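Tadisent: policy for finding the first grasp on crumpled shirts

The set has 600 episodes recorded at Lenholm with a two-arm station. Each episode starts with one garment dropped on the gray table. We compare a policy that uses only the head view with one that uses head and wrist views together.

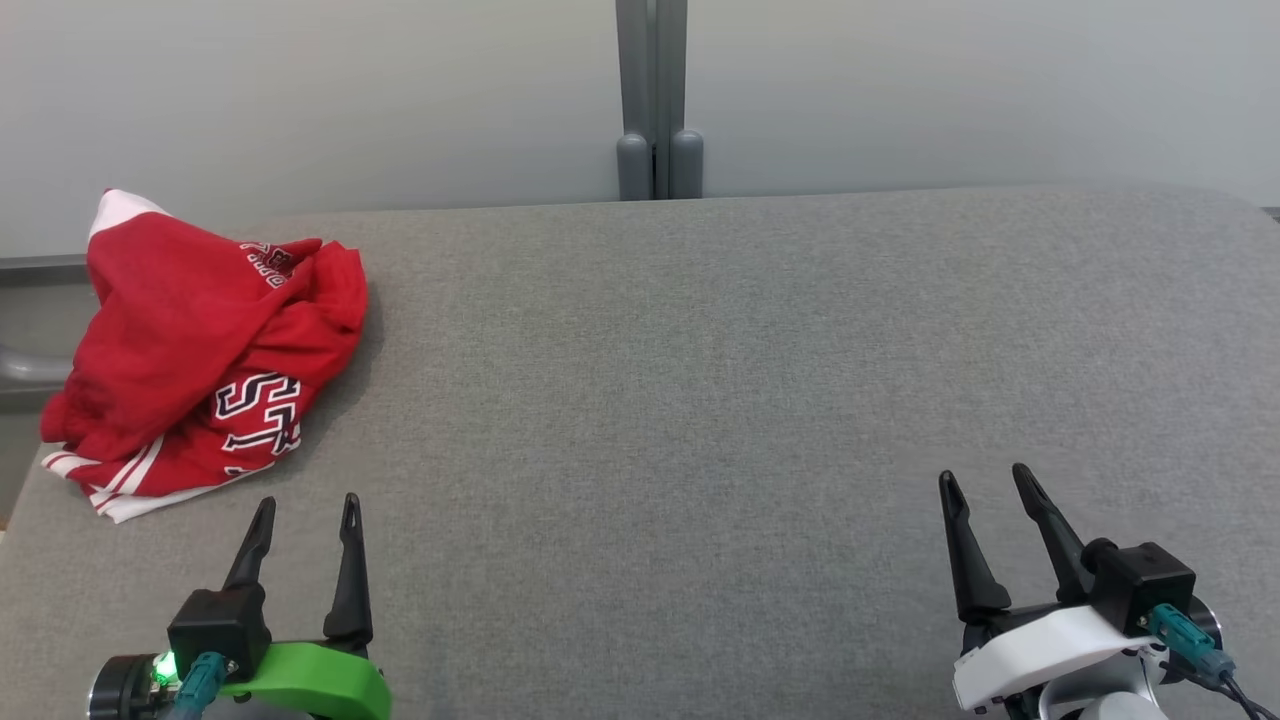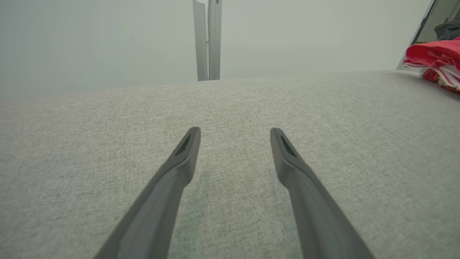

Head view (first) and wrist view (second), red garment with white stripes.

Of the 600 episodes, 25 are kept for testing. Please do not train on them. Labels were checked by Zoriana Bondarchuk. Questions go to Tymofii Sirko.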